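Dream story workshop > Short surreal pieces > "The Ferryman of Zarkadard"

duangjai_l
My draft has 268 words and the limit is 200. The ferryman sells sleep to the fish, then he wakes up as the river. Which part should I cut?

coltberg
Cut the waking. We have all read it before.

svenja.ammann
I don't agree. Without the waking, it is only a list of strange things. I would cut the aunt with the 2 moons.

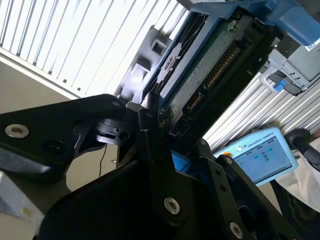
Reply 4

duangjai_l
The aunt must stay! She is the reason he learned to row.

pikulton
Then say this in the story. I read it twice and I thought she was a customer.

svenja.ammann
Yes, me too. One sentence is enough for her.

duangjai_l
Okay, I will try it tonight and post again.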